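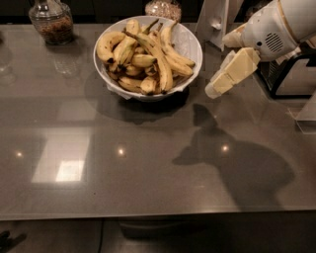

Fruit Bowls, Jars and Shiny Worktops: Your Questions Answered

Since we opened the shared kitchen at Clalberg we've had a steady trickle of questions about how we look after the food that lives out on the side, and rather than keep answering them one by one over the kettle, I've gathered them up here. If yours isn't on the page, do leave a note in the book by the door and I'll add it when I next sit down to this. – Friederike Kröger

Why do the bananas get a bowl to themselves?

They hurry everything else along! Bananas give off a gas as they ripen, and if you pile apples, pears or avocados in with them you'll find the whole lot going soft at once. That's lovely if you have a hard avocado and a lunch to make, and a nuisance the rest of the time. So the bananas go in the round white bowl, and other fruit goes in the wire basket on the windowsill.

They've gone freckly. Are they still all right to eat?

Very much so, and plenty of us think that's when they're at their best. Brown freckles on a yellow skin mean the fruit inside is sweet and soft. A darker patch is usually a bruise, and you can cut it out and carry on. What you don't want is mould around the stem, a split skin with fruit flies about, or anything that smells sharp and boozy. Those go in the compost caddy, please, with the lid properly shut.

What's the crumpled paper in the bottom of the bowl for?

It's just a bit of padding. A banana resting on hard china bruises where it touches, and the paper softens things a little and catches any stickiness, which makes the bowl far easier to wash. Kitchen roll or plain white tissue will do nicely. There's no need to fold it neatly, and it really doesn't matter if it pokes out over the rim. Change it if it feels damp, or whenever a new batch goes in.

Should I pull the bunch apart?

Opinion is divided here. Amedeo Mazza swears that separated bananas last longer, and Brisa Ponce says she has tried it both ways and can't tell the difference. I leave them joined, mostly from laziness, and turn the pile over every morning so the same ones aren't always squashed underneath. If you do want a single banana, hold the bunch steady and snap it off at the stem. Tugging tends to tear its neighbour's skin.

Can I put them in the fridge?

You can once they're ripe. The skins go an alarming dark brown, but the inside keeps well for a few days more. Don't put green ones in, as the cold stops them ripening properly and they may never quite get there.

There are too many and they're all ready at once. What now?

Peel them, break them into chunks and freeze them in a bag with the month written on it. (We found one last spring that simply said "November", and it made a perfectly good loaf.) Frozen chunks are good in porridge and smoothies, and they mash beautifully for baking once they've thawed. Reiko Sugiyama's banana bread recipe is pinned inside the cupboard door. It takes 58 minutes in our oven, which runs a touch cool, so start checking yours a little earlier.

What may I keep in the glass jars?

Dry things only: nuts, oats, seeds, granola, rice and so on. Make sure the jar is completely dry before you fill it, lids and all, and leave a bit of space at the top so that the first scoop doesn't send everything over the worktop. Please don't tip new on top of old. Empty the last of it into a bowl, wash and dry the jar, put the fresh in first and the older lot on top, so it gets used.

If you put nuts in a jar, stick a label on it, even if it seems obvious to you. We have people with allergies using this kitchen, and a jar of something brown and crumbly could be all sorts.

Is it fine for jars to stand out in daylight?

For things we get through quickly, yes. Nuts and seeds have oil in them and turn bitter if they sit in warmth and sunshine for weeks, so keep the big bags in the larder and fill the jars a little at a time. And never beside the hob!

How do you keep a dark, glossy worktop from looking smeary?

Patience and a dry cloth. A polished top shows every reflection, which is rather beautiful, but it also shows every drip and fingerprint. Wipe it with warm water and a tiny drop of washing-up liquid, go over it again with clean water, then buff it dry straight away. It's nearly always leftover soap that makes the streaks. Cinzia Carbone uses an old cotton pillowcase cut into squares and gets a better shine than any of us.

Please lift the bowl and jars when you clean. Dragging them about on top of a stray grain of sugar is how scratches start.

Who tops up the fruit?

Whoever is on the shopping rota, and the money comes out of the kitchen tin. If you fancy something different from bananas, write it on the list on the fridge before four in the afternoon and it'll go in with the next shop.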